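Marble Counters: Which Cleaning Tips Hold Up and Which to Skip

I've been collecting advice on stone counters since we moved into a house that came with them, and I have a low opinion of most of it. Half the tips contradict the other half. The rest are trying to sell you a bottle. What follows is what I do in my own kitchen, what I quit doing, and a few things I still haven't made up my mind about.

Start with vinegar

Don't. It shows up in every list of "natural" cleaners, often right next to a picture of a marble counter, and it will dull polished marble. So will lemon juice, and so will a lot of bathroom sprays meant for lime scale. Marble is mostly calcium carbonate and acid eats it. The pale, flat spot you get is called an etch, and no amount of wiping lifts it off, as there's nothing sitting on the surface to lift.

People mix up etches and stains all the time, and then they buy the wrong product. A stain is usually darker than the stone around it. An etch is usually lighter and has lost its shine. Get down low and look across the counter toward a window. If the color looks normal but the shine is gone, put the stain remover back in the cupboard.

Everyday wiping

Warm water, a small squirt of plain dish soap, a soft cloth. Then a second cloth with clean water, then a dry towel. The drying is the step I used to skip, and it made more difference than any of the cleaners I paid for. We have hard water, and most of what I took for a "film" on the stone was just water left to dry.

I tried a stone spray called Cakora for a while. It smelled nice. I used it on one side of the sink and dish soap on the other until the bottle ran out, and I couldn't tell you which side was which. If you like the smell, go ahead.

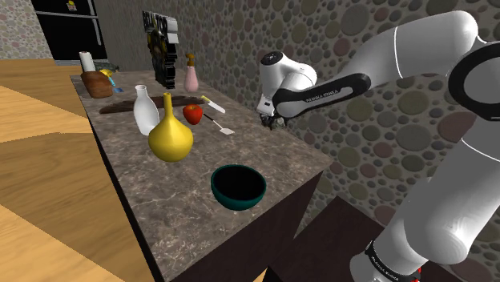 The back of the counter is where I'd spend the effort. Grease and crumbs work their way to the line where the stone meets the wall, and if the wall has any texture to it the stuff stays put. A dry, soft toothbrush first, then the soapy cloth. If you wet it first you make paste. I do this when I notice it, maybe a couple of times a month, and I don't believe anyone who says they do it every night.

Does the water test mean anything?

Somewhat. You drip a little water on the counter, leave it alone for a while, and wipe it up. If the stone underneath has gone darker, it's taking in water and could use a sealer. If it hasn't, leave it be. Try more than one spot. Ours was fine by the window and thirsty next to the stove.

What the test won't tell you is whether you're safe from lemon juice. Sealer slows down staining. It does very little about etching, and the labels are awfully quiet on that point.

Sealers

I've used two. Galtusel went on easily and needed a lot of buffing to get rid of the haze. Stusex was thinner and cheaper and buffed out faster. Both promised years. By the water test, neither one got there next to the stove, though both are still going strong in the corner where we keep the toaster and never spill anything. I'd buy whichever is on sale, put on a thin coat, wipe up all of the extra before it dries, and open a window.

Sealing on a schedule seems silly to me. Test, and seal if it needs it.

Poultices for oil stains

This one works, to my surprise, but slowly. Mix baking soda with enough water to make something like thick peanut butter, spread it over the stain, cover it with plastic wrap, and tape down the edges. Leave it overnight, take the plastic off, and let the paste dry all the way before you scrape it up with something plastic. My first try did nearly nothing. The third got the olive oil ring faint enough that I stopped looking for it.

Rust is another matter. Baking soda did nothing for the orange ring under our old coffee can, and the rust removers at the hardware store are mostly acid, so see above. I've learned to put a plant on it.

Bowls, rocks and other heavy things

Stone scratches stone. Grit under a bowl will scratch it too, and a bowl gets turned and dragged more than you'd think. Lift it, wipe the bottom, set it down. I glued felt dots under ours. They come off in the wash, so now I use a folded dish towel when I remember.

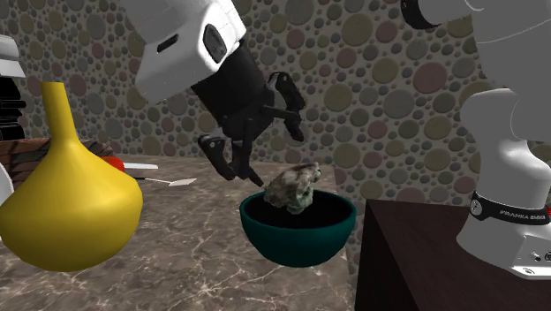
A dark teal bowl on brown marble with a rough rock at the rim. Lift bowls like this one, don't slide them.

If you're the kind of household that brings rocks home from walks, and we are, keep them off bare marble. Some are much harder than the counter and have edges like a file. They also carry dirt in every crease. I wash ours outside in a bucket with an old vegetable brush, in plain water, and let them dry on newspaper before they come in the house.

You'll read that you should soak found rocks in vinegar to "brighten" them. That's the same bad tip in a different hat. Some rocks will fizz and lose their surface, including the crusty colored parts that made you pick them up. If a stone has a green or chalky crust and you don't know what it is, brush it gently, wash your hands, and keep it out of anything you eat from.

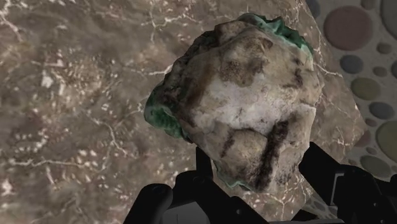
Pale, lumpy rock with brown staining and a green crust at the edges. Plain water and a soft brush only.

Things I'm not convinced by

Toothpaste for etches. Some kinds are gritty enough to scratch, so you can trade a dull spot for a bigger dull spot.

Olive oil for shine. Please don't rub oil into a stone you're trying to keep oil out of.

Marble polishing powder. It did help one small etch by the sink, with a damp cloth and a lot of elbow grease. It also left that spot shinier than everything near it -- I can find it from the doorway. Try it in a corner first, and for anything bigger than a coin get a price from someone who does stone for a living.

Steam mops on counters. I haven't tried it and I'm not going to.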